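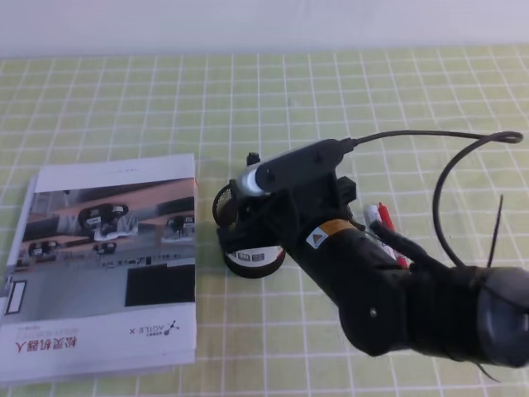 ## Wurnwood open day, July: printed catalogs to pick up, grid mats on the benches

FOR IMMEDIATE RELEASE

Allham. Wurnwood opens its doors again in July, 9 a.m. start, free entry. Paper is back this year. Last summer was screens only and visitors asked for something to take home, so exhibitor booklets will be laid out on the work benches. Help yourself, please leave the stack tidy for the next person.

AgileX brochures are in already, robots on the cover, printed in Chinese with the logo beside. More titles to come before opening, list to follow.

**The benches**

New this time: light green mats with a white grid, the kind people know from craft rooms. Easy to line things up on, easy on the eyes. The mats stay down all day, so no drinks on them please.

"People want to turn pages," said Jasmina Bošković, who runs the program. "We had 227 requests for printed matter after the last one. I stopped arguing."

**What's on**

- Doors 9 a.m., coffee in the front hall
- Reading table, all day, booklets free while they last
- Bench talks by Dušan Radonjić and Nikola Gashi, late morning
- Layout and folding workshop with Mateja Vukčević after lunch, 146 places, sign up at the desk
- Paper swap, bring old trade catalogs, any langauge, any year

The swap is run with Dridine, the print archive across the yard. Their shelves hold 3840 catalogs at last check and they'd like more, especially anything from before the web. Staples fine. Water damage not fine.

**Getting here**

Side gate only, front gate is being painted. Bus stops at the end of the lane. Parking behind Harahap, the tile warehouse, ask at their window first. Ramp to the bench room is on the left. Dogs ok in the yard, not indoors.

**Press**

Reporters are welcome from 8 a.m., before the public comes in. Interviews by arrangment with Ognjen Ivanov at the Wurnwood press desk. Let him know if you need a table or power. Printed press kits at the door, same pile as the programs, gray cover.

ENDS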